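주방 보조 로봇 도입, 함께 준비할 참여자를 찾습니다
프로스틱스(Prostix) 급식운영팀 현장 참여자 모집

프로스틱스 구내식당 주방에 올가을 로봇이 들어옵니다. 이름은 아비(Arby)입니다. 싱크대 주변의 그릇과 식재료를 옮기고, 선반에 물건을 올리고 내리는 일을 맡게 됩니다. 하루 1000식을 내는 주방에서 이 일이 얼마나 많은 시간을 잡아먹는지는 일해 보신 분들이 제일 잘 아실 거예요. 그래서 이번 준비 과정을 주방에서 일하는 분들과 처음부터 같이 해 보려고 합니다!

지금 아비는 시뮬레이션 주방에서 연습하고 있습니다. 싱크대와 상부장, 선반을 컴퓨터 안에 만들어 두고 그 안에서 동작을 시험하는 단계입니다. 개발팀은 팔을 어떻게 뻗을지는 잘 알지만, 바쁜 점심시간에 사람이 어디 서 있는지, 어떤 물건이 손 닿는 곳에 있어야 하는지는 잘 모릅니다. 바로 그 부분을 채워 주실 분이 필요합니다.

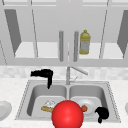 참여자로 선정되시면 10월부터 6주 동안 일주일에 두 번, 한 번에 두 시간씩 개발팀과 만납니다. 화면으로 동작을 보면서 "저기 서 있으면 내가 못 지나간다", "그건 먼저 치워 줘야 한다" 같은 이야기를 편하게 해 주시면 됩니다. 나온 의견은 그 주 안에 동작 계획에 반영하고, 반영하지 못한 것은 다음 모임에서 이유를 말씀드립니다. 지난봄 식기 반납 구역에서 먼저 해 봤을 때 조리원분들이 내주신 의견이 80건이었는데, 읽으면서 정말 많이 배웠습니다. 퇴식구 높이를 낮춘 것도, 로봇이 멈출 때 소리를 내게 한 것도 다 거기서 나왔어요.

무엇이 달라지나

가장 많이 물어보시는 것부터 말씀드리겠습니다. 이번 도입으로 줄어드는 자리는 없습니다. 현재 주방 인원 19명의 고용 형태와 급여는 그대로 유지되고, 이 내용은 노사 합의서에 적혀 있습니다. 달라지는 것은 하루 일의 순서입니다. 허리를 굽히고 팔을 올리는 반복 작업은 줄고, 로봇의 작업을 확인하고 물건 자리를 정하는 일이 새로 생깁니다.
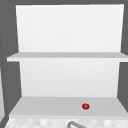 선반을 예로 들어 볼게요. 지금은 마감조가 퇴근 전에 선반을 정리하고, 다음 날 오전조가 쓰기 편하게 다시 옮깁니다. 같은 물건을 두 번 만지는 셈이죠. 아비가 들어오면 물건마다 정해진 자리가 필요한데, 그 자리를 누가 어떤 기준으로 정할지가 아직 비어 있습니다. 오전조와 마감조가 같이 앉아서 정하면 좋겠다는 것이 저희 생각이고, 그 자리를 꾸려 가는 것도 이번 모임의 큰 몫입니다. 솔직히 이 대목이 제일 기대됩니다.

걱정되는 점도 있습니다. 익숙한 동선이 바뀌면 처음 몇 주는 오히려 느려질 수 있습니다. 반납 구역에서도 그랬습니다. 그래서 적응 기간에는 배식 시간 30분 전부터 로봇을 세워 두기로 했고, 현장에서 불편하다고 판단하면 누구든 정지시킬 수 있습니다. 정지 횟수는 개인 평가에 쓰지 않습니다.

참여하시면 하게 될 일

1. 시뮬레이션 화면을 보고 실제 주방과 다른 점 짚어 주기
2. 조리, 세척, 마감 업무의 순서를 개발팀에 설명하기
3. 선반과 상부장에서 물건별 자리와 꺼내는 순서 정하기 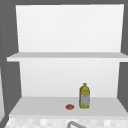
4. 11월 시범 운영 때 동료들에게 사용법 알려 주기
5. 시범 운영이 끝난 뒤 계속 쓸지, 어디까지 쓸지에 대한 의견서 함께 쓰기

이런 분을 찾습니다

단체급식 또는 식당 주방에서 1년 이상 일하신 분이면 됩니다. 우리 회사 직원이 아니어도 지원하실 수 있습니다. 컴퓨터를 잘 다루지 못하셔도 괜찮고, 로봇을 본 적이 없으셔도 괜찮습니다. 로봇이 영 탐탁지 않은 분도 환영합니다. 한국어가 편하지 않은 분께는 영어와 아랍어 통역을 붙여 드립니다.

대우

사내 참여자는 모임 시간을 모두 근무시간으로 인정하고 대체 인력을 배치합니다. 외부 참여자에게는 회당 참가비와 교통비를 드립니다. 모임이 있는 날은 식사가 나옵니다(우리 주방 밥, 맛있습니다).

개발팀 소개

시뮬레이션 주방은 티모피 흘라둔 님이 만들고 있고, 로봇 동작은 은남디 아자이 님이 맡고 있습니다. 모임 진행과 통역 조율은 라마 스페이르 님이 담당합니다. 세 사람 모두 첫 모임부터 끝까지 함께합니다. 첫날에는 화면 속 주방을 한 바퀴 돌아보면서 우리 주방과 무엇이 다른지 이야기하는 것으로 시작합니다. 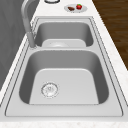
시뮬레이션 주방의 싱크대와 조리대

지원 방법

급식운영팀 사무실에 비치된 지원서를 쓰시거나, 사내 게시판 플롯비(Plotby)의 '아비 참여자 모집' 글에 신청을 남겨 주세요. 외부에서 지원하시는 분은 안내 데스크에서 지원서를 받으실 수 있습니다. 이름, 연락처, 주방에서 주로 맡아 온 일, 가능한 시간대만 적어 주시면 됩니다. 자기소개서는 받지 않습니다.

선정은 짧은 면담으로 하고, 조리와 세척, 마감 업무를 하시는 분이 고루 들어가도록 구성합니다. 면담은 근무 교대 시간에 맞춰 잡아 드립니다.

문의: 급식운영팀 라샤 다르위시
게시일: 2019년 8월 26일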